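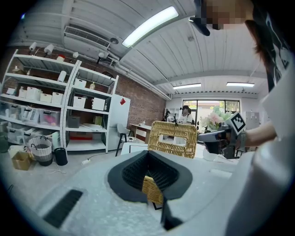
A woven bag handle with a rectangular opening.

Frequently Asked Questions: Bag Repair and Care by Mail

Last updated November 21, 2020

What kinds of bags do you repair?

We repair bags made of rattan, willow, seagrass, raffia, straw and paper cord. We also repair leather parts if they belong to a woven bag, for example a strap or a closing flap. We do not repair suitcases, backpacks or bags made only of leather. For these please ask a shoemaker near you.

My handle is broken. Can you make the same one again?

In most cases yes. If the handle is woven, we first try to keep the old core and weave only the outside new. If the core is cracked, we must make a new core, and this takes longer. The new weaving will be a little lighter in color than the old one. After one or two summers the difference becomes small.

Can you match the color of my bag?

We can come close. Ferenc Kelemen mixes the stains by hand and he tests them on a short piece before he touches your bag. If you wish to see the test piece, write this on the form and we will send you a photo by e-mail. Please understand that a screen does not show color exactly.

How much does it cost?

The smallest repair is $11. This is for one loose end or one small hole in the side. A new pair of handles is $82, with material. For everything else we send you a price after we have seen the bag, and we do not begin before you say yes. If you say no, you pay only for the return postage.

How do I send my bag?

Fill in the repair form, print it and put it inside the bag. Fill the bag with soft paper so that it keeps its shape. Use a box, please, also for small bags. Bags that come in an envelope are often pressed flat and then there are two repairs to do. The address of the workshop in Mundelby is printed on the form.

Can I bring my bag in person?

Yes, but please write to us first. The workshop is in the yard behind the bakery, and the door to the street is not ours. If you live closer to Istska, you can leave the bag at the Fleltila shop, which sends a box to us every second week. They can take the bag and the form but they cannot tell you a price.

How long must I wait?

Small repairs are ready in two weeks. Handles need four to six weeks. In January we are closed and no bags are sent or received. Before the summer the waiting time is longer, so if you need your bag for a vacation, it is good to send it early in the spring.

How should I clean a woven bag?

Use a soft dry brush and work in the direction of the weave. For a stain, take a damp cloth with a very small drop of dish soap, then a second cloth with only water. Let the bag dry in the air, in the shade. Do not put it on a radiator. Do not use a hair dryer.

My bag smells of basement. What can I do?

Leave it outside on a dry day with some wind, open and empty. Repeat this for several days. If you see gray or green spots, put it in a closed plastic sack before you mail it, and write "mold" on the form. We keep such bags in another room.

Is it true that rattan should be made wet from time to time?

A little. When the heating is on, rattan becomes dry and can break at the bend of the handle. Two or three times in a winter you can spray it lightly with water. Paper cord must never be sprayed, it becomes soft and opens. If you are not sure which material you have, send a photo before you do anything.

How much weight can a woven bag carry?

It depends on the handle more than on the bag. For our own Navarro market bag we say not more than 11 pounds. For other makers we cannot promise a number.

Do you also sell new bags?

Only the Navarro, in two sizes. Amado Maglaya weaves them when there are fewer repairs, so often there are none to buy. We do not keep a waiting list. When new ones are ready, it is written on the front page.

Is there a guarantee?

If the same place opens again within one year, we repair it without cost and we pay the postage in both directions. Damage from dogs, cats and bicycle wheels is not included.

My question is not on this page.

Please use the contact form. We answer in English, Hungarian and Tagalog, normally within three working days.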